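Workshop notebook, Bench 2, Jireš cell
Entry date: 2025-11-28
Entered by: Gaurav Mathur
Present: Kartini Pelupessy, Junpei Hirano (from mid-morning)

Subject: Unplanned release of pen by left arm, and delayed stop

Summary of the event

During run 39 of the desk-tidying task the left gripper opened while the arm was travelling back towards the tray. The pen fell and rolled towards the front rail. The operator, K. Pelupessy, pressed the stop on the pendant. The right arm halted at once. The left arm carried on for a short distance before it stopped, and its wrist came down against the divider in the tray. No person was inside the marked line at the time and no injury occurred. The tray was displaced and has been put back on its tape marks.

The release alone would have been recorded as an ordinary fault. The delayed stop is a safety matter and has been reported to Anoma Akanda under the usual procedure.

Condition as found

Power was left on and both arms were held in position while the log was copied. The log shows 1,515 lines between the start of the run and the stop. The gripper command did not change during the carry. The reported finger position did, and it moved to fully open in a single step. This suggests that the gripper lost its connection for a moment and returned to its default position on restart. The Didell controller treats a restart of this kind as a warning and allows motion to continue. I was not aware of that behaviour before today, and the setup sheet does not mention it.

With power off, K. Pelupessy checked the cable to the left gripper along its full length. The outer cover is sound. The plug at the gripper end could be moved by hand and had not been pushed fully home. The cable was last refitted when the fingers were changed. The checklist for that job asks for the plug to be "connected", with no mention of a pull test.

The delayed stop

J. Hirano compared the stop settings for the two arms. The right arm was set to the short stopping ramp. The left arm had the long ramp, which is meant for calibration only. The value appears to have been carried over from the Jakar bench when the settings file was copied across. I copied that file, and I did not compare it line by line with the one it replaced.

Correction to my earlier note: I wrote on the whiteboard that the left arm had ignored the stop. That is wrong. It received the stop and slowed too gently. Please disregard the whiteboard.

Actions taken today

Left gripper plug reseated and pull tested. Right gripper plug tested in the same way and found secure.
Short ramp restored on the left arm. Settings file locked against editing.
Stop tested 8 times on each arm at reduced speed, with the grippers empty. All stops were prompt.
Gripper restart changed from a warning to a fault, so that both arms now halt.

After these checks, A. Akanda gave permission for supervised running at reduced speed. The task was restarted with the same pen and the same tray, and one person remained at the stop throughout. 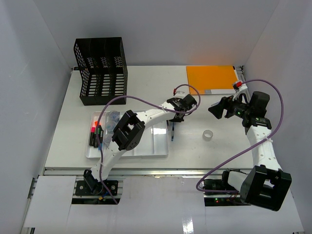
The carry was repeated with the cable moved gently by hand at the base end only, outside the reach of either arm. The connection held and no warnings were logged. I do not regard this as proof that the plug was the sole cause. A worn contact inside the connector could give the same result, and we do not have a spare here to compare it with. F. Chiba has ordered one from Sodmont, with delivery expected in December.

Outstanding

Full speed remains locked out until the spare has been fitted and the stop test repeated at the normal rate.
Wording of the finger-change checklist to be revised (K. Pelupessy).
Jakar bench to be checked for the long ramp before its next use. J. Hirano has put a tag on the power switch.
Log copied to the shared drive under the run number. Please do not rename the folder, as the report form links to it.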